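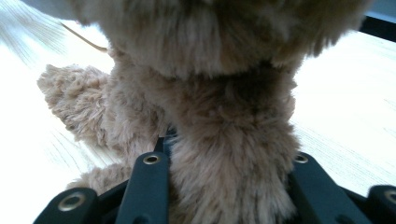
Restix opens its hand-taught picking sessions to small shops in Disville

DISVILLE, December. We've been itching to share this one! Starting this month, Restix is opening its teaching room to any small shop or packing outfit that wants to show a robot a job the old-fashioned way, by doing it yourself with a gripper in your hand.

I run the teaching side here, so let me tell you how it goes. You pick up the gripper, you squeeze, you lift, you put the thing down where it belongs. Then you do it again (and again, bring a snack). A typical job takes 63 demonstrations before we train on it, and most people find their rhythm by the fourth or fifth. I was slower than that, and my coworkers still bring it up.

We started with soft goods, and I'm so glad we did. Boxes are easy to love, but a shaggy stuffed animal squashes down between the fingers and its arms and legs go wherever they like. You learn to pinch the body and leave the limbs alone. People do that without thinking, and that's exactly the kind of know-how we want to record.

The sessions come in two flavors. Hand-held is the one I'd start with. The other is remote control, where you sit at our Larel station and steer the arm from across the room. It feels strange for the first half hour, then pretty great! Remote sessions suit heavier items, or anything you'd rather keep your wrists out of.

Our first outside partner is Koivisto, a toy repair and resale shop that wants help sorting plush by size. Their crew has been through 3 sessions so far and has already talked us into changing how we lay out the table.

There are 32 places in the first round, and over half are spoken for. Each session runs 4 hours. Bring your own items, the odder the better, and wear sleeves you can push up. Saturday mornings are open house if you just want to try the gripper.

To save a place, stop by the Restix front desk in Disville or write to us through the contact page.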